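So March was the month the arms came to work, and I've been putting off writing about it because I wasn't sure what I thought. I'm still not, but here goes!

I do returns at Zilten (toys and kitchen stuff, mostly toys) and for six years my job was picking things up and putting them where they go. Then the company signed on with Vanine, and now a lot of the picking up is done by an arm on a table, and I'm the one who sets the table. Cups, plates, pretend fruit, whatever is on the list that morning. My mom thinks I play house for a living.
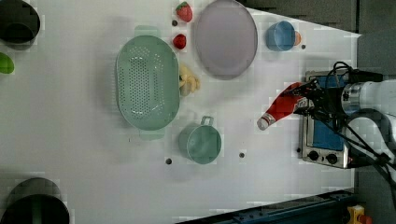

What I didn't expect was how much it would change the talking. We used to stand across from each other at the benches and gab all shift, and now there are two of us to a station and you're both watching the same gripper. Jawad Virk, who trained me way back when, got moved to the screens and says his feet love it but he misses the radio. I get that. My wrists feel great – I haven't worn my brace in weeks – and I go home with a headache instead.

The pay went up 47 cents an hour. I asked if the bench jobs were coming back and got a very long answer that I think was a no. Anyway, I have 263 items on tomorrow's list and we start at 6, so I'm off to bed. More soon, and yes, I'll post the soup recipe!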